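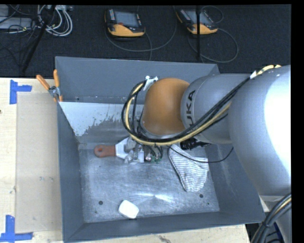 Automation Maintenance 2
Handout 5: Looking after a bin picking cell
Revised 25/03/2026

Read this before the practical. It covers the cell as it stands in the Flurnen lab: one KUKA arm, a metal bin on a wooden table, and a gripper with its own wiring and fittings. The written procedure for the cell is called Grillo, and the step numbers on the bench card refer to it. Bring the card with you. The fault log is kept in the Peten folder on the lab drive.

1. Before you go near the bin

Stop the program and press the emergency stop on the pendant. Check that the status line on the screen has changed before you reach over the rim. The cell has more than one pendant, so find out which one is connected to the arm you are working on. Do this by reading the serial label and comparing it with the label on the controller door. Do not go by which one is closer.

Pendants that are put down on the floor must lie face up, with the cable in a loose loop and no weight on the connector. Step around the loops.

2. The bin

The bin is the reference for every pick. If it moves, every taught position inside it is wrong by the same amount. Blue tape on the tabletop marks positions that matter. Leave the tape alone, and if a piece lifts, replace it before you remove the old one. A spring clamp holds on the rim. Check that the jaws sit square and that the handles are clear of the path of the arm.

Scratches in the floor of the bin are normal wear and do not need to be logged. A burr or a dent does. Run a gloved finger around the holes in the floor and report any raised edge. Small parts that land over a hole may sit at an angle and fail to pick.

Bare metal reflects. If a bright patch moves or grows after the lights have been changed, the part finder may start to miss items that lie in it. Note the position of the patch in the log, then adjust the lamp. Do not change the exposure setting first.

3. Cables on the arm

Most stops on this cell come from cables. The bundle runs down the arm, under the orange joint cover and around in a loop to a white bracket. The loop has to be long enough for the wrist to turn through its full range and short enough to stay out of the bin.

Check it in this order:

Bracket: tight, no cracks, cable seated.
Loop: move the wrist to both ends of its range at 3 percent speed and watch for pull or rubbing.
Wrapping: no frayed or open sections.
Tubing: no kinks, no flat spots, no hissing under pressure.
Gripper leads: no loose wire hanging lower than the fingers.

A loose lead is the one people miss. It will pass every check with an empty bin and then catch on the first object with a handle. If you find one, tie it back to the next fixed point and leave enough slack for the gripper to open.

4. Gripper

Clean the contact faces with a dry cloth. Check each screw on the mounting plate against its paint mark. If the marks do not line up, tighten the screw, make a new mark and write it in the log. Then open and close the gripper five times by hand command. The sound should be the same each time.

Green connectors at the gripper are a push fit. Pull on the body of the connector, never on the wire.

5. Test picks

Use mixed objects. A flat tool such as a scraper tests the approach height, as the blade lies close to the floor of the bin. A folded cloth tests the grip, and it also shows up a stray lead very quickly. A small block near the front wall tests reach and clearance at the rim.

Run the Vlček sequence, which is 47 picks in its short form and 170 in its long form. Use the short form after cleaning and the long form after any work on the cable bundle. Stay at the pendant for the whole run.

6. Log entry

Write the step numbers completed, the sequence used, the number of missed picks and anything replaced. Fault code 952 means the wrist was stopped by a cable load - go back to section 3 before you clear it.

For the practical in June, read sections 3 and 5 again and bring safety glasses and a dry cloth.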